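Rullitz双臂操作套件试用评估项目阶段进展报告

报送:项目资助方
编制:Trinine评测组
报告期:截至8月

一、本期工作概况

根据资助协议,评测组于本报告期内完成了Rullitz双臂操作套件的到货验收、安装调试和第一轮抓取测试。套件由Urix公司提供,含机械臂两台、配套夹爪、控制软件及标定工具。评测目的是判断该套件是否适合作为教学与小型研发单位的通用平台,并为后续采购提出意见。项目由Karabo Mabuza负责,测试执行与数据整理由Refilwe Jacobs负责。

安装工作按供应商手册进行。手册中机械部分说明较为完整,软件部分与实际交付版本存在出入,尤其是双臂坐标系的设置顺序。评测组已将有关问题书面反馈供应商,目前收到修订稿一份,仍缺少急停后恢复运行的章节。

二、第一轮测试进展

第一轮测试以彩色泡沫方块为对象,要求系统按颜色指令选取目标,由较近一侧的机械臂抓取并移至指定位置。台面统一铺设牛皮纸,方块位置和朝向在每次试验前重新摆放,同色方块允许重复出现,以考察系统在存在多个候选目标时的选择逻辑。

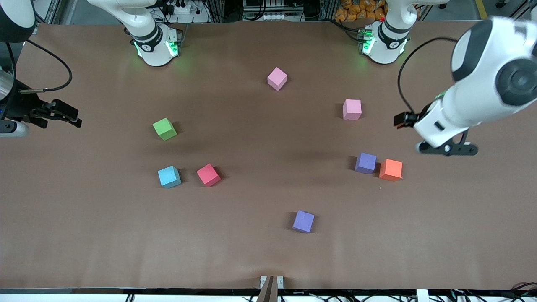 图1 双臂测试台面及泡沫方块布置

本轮计划试验500次,已全部完成。单臂抓取成功率约为90%,达到协议规定的阶段指标。未成功的试验主要有以下情形:目标与相邻方块间距过小,夹爪手指无法进入;方块朝向与夹爪开合方向夹角较大,闭合时将目标推离原位。前一类情形可通过调整抓取顺序部分缓解,后一类情形需由供应商改进姿态估计模块。

双臂协同方面,软件能够避免两臂进入同一区域,但采取的策略偏于保守,一侧机械臂常需等待另一侧完全退出后方可动作,对整体节拍影响明显。供应商表示下一版本将开放区域划分参数,评测组将在收到后复测。

三、服务与支持情况

报告期内共提交技术支持请求40项,内容以软件配置和标定为主。多数请求得到及时答复,涉及底层控制接口的请求答复较慢,且有2项至今未结。评测组认为,对于不具备专职工程人员的用户单位,现有远程支持方式尚不充分,建议在正式采购合同中明确现场培训和响应时限。

四、经费执行

本期支出主要用于设备安装、测试耗材和人员费用,执行进度与预算基本一致。原列入本期的备用夹爪采购因供应商调整型号而推迟,相应经费拟结转下期使用,特此报请资助方同意。

五、下期安排

下期将开展双臂传递和堆叠测试,并增加硬质物体,以检验夹爪力度控制。同时拟邀请Mabuza实训中心派员试用操作界面,收集非专业用户的意见。第二轮测试方案已完成初稿,待资助方审阅后实施。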